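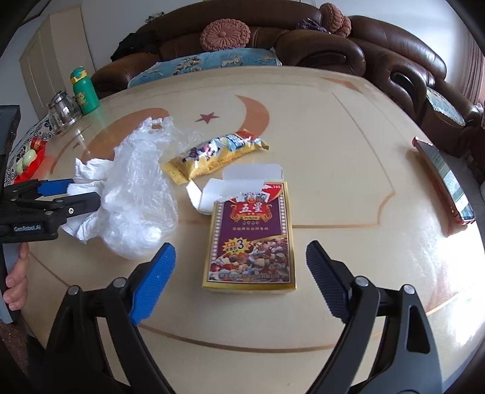 Sedarel Opens Its Second Year of Home Chore Trials and Shares What Machines Can and Can't Do Yet

BRERKGATE, 10 November 2023 - Anyone who has cleared a living room table after a long family evening knows how many small decisions go into it. The cards go back in their box, the tissues go in the trash, the snack that hasn't been eaten goes back in the cupboard, and the phone is best left where its owner will look for it. Sedarel, which has been working on household automation from its offices in Brerkgate, is pleased to announce a second year of its Home Chore Trials, and to share a plain account of how the first year went.

The short answer to the question we hear most often, whether a machine can tidy up yet, is "some of it, some of the time, and slowly." We would love to have a grander answer! But the people who follow our work have been generous with their patience, and they deserve to know where things stand.

The first year of trials covered 19 everyday chores, picked from a long list sent in by families and small shop owners. Of those, 7 could be finished by a machine without a person stepping in. Wiping a clear, flat surface went well, and so did moving sturdy cups from a table to a tray. Sorting cans onto a low shelf, a favorite with the shopkeepers, was slow but dependable.

The trouble began with the softer and lighter things. A thin card box with its flap standing open can be picked up easily enough, but closing that flap without creasing it takes a gentle touch and a good sense of where the edges are. Clear plastic bags are hard for a camera to make out and change shape the moment they are touched. Crumpled tissues, shiny snack packets and anything lying on a patterned tabletop all gave our machines a hard time, and they remain high on our list for the coming year.

"My mother asked me at the very start when it would be able to put the cards away after a game, and I told her it was a very good question and changed the subject," said Gadisa Gebretsadik, who leads the trials at Sedarel. "We can do parts of it now. We can find the box and we can often lift it. Closing the lid, and knowing whether that plastic bag is garbage or has somebody's lunch in it, is still a job for a person, and I think it will be for a good while. I'd much sooner say so than have a family buy something that lets them down."

The second year will run in 96 homes and a handful of small shops, and will grow the list to 111 chores. Many of these are quite small, such as pressing a flap shut or moving a drinking bottle without tipping it, and each will be tried in rooms left just as the family keeps them, cushions, covers and all. Urard, our partner in finger pad design, will supply softer pads for work with paper and thin card. Demissie, which runs our shop-floor trials, will look at restocking, sweeping and the folding of empty boxes.

Sedarel has no household product for sale at this time and is not taking orders. Results from the new trials will be shared in March, including the chores that did not work out, along with notes on how long each one took compared with a person doing the same thing at an easy pace.

Families and shop owners who would like to suggest a chore are warmly invited to write to the trials team at the Brerkgate office. Please tell us what the chore is, how often you do it, and which part of it you dislike the most. We read every letter, and we do try to answer them all, though it may take us a little while.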